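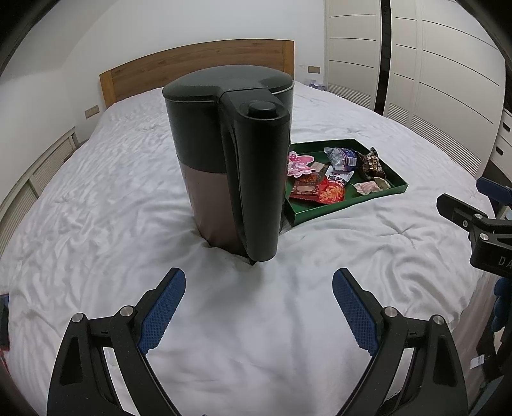 *Kettle and snacks, Duston.*

The alumni register for our hall of residence has sat on my laptop since October, and I have finally finished merging the two lists. Notes follow for anyone who lived there and wants to know why their entry changed.

The first list came from Tsehay Mersha, who kept the reunion addresses. It had 283 names. The second was the old dining club ledger, typed up by Fasil Mamo, with 753 lines. Most of those were repeats, as the club wrote a new line each term for every member. With the repeats removed and the two lists joined, the register stands at 300 people.

Matching was done on surname and year of arrival. Room number turned out to be a poor key. Kassa wing was renumbered when the top floor was split, and the ledger uses old and new numbers on the same page. Where the year was missing I used the term in which the first meal was paid for.

Two entries are still open:

- Robel Degefa appears with two arrival years. I have kept the earlier one. Robel, if you read this, please confirm.
- Eliécer Castaño is listed under C in one source and E in the other. He is now under C.

Nicknames have their own column. Mulugeta Gidey objected to his and it has been taken out — the same will be done for anyone else who writes to me.

The annual dinner moves to Dornik this time, as the room at Turnemo is let to someone else. Start is 7 pm. Partners are welcome, and the price is the same as before. Corrections to the register should reach me before then, with the name spelt as you want it printed and the year you arrived.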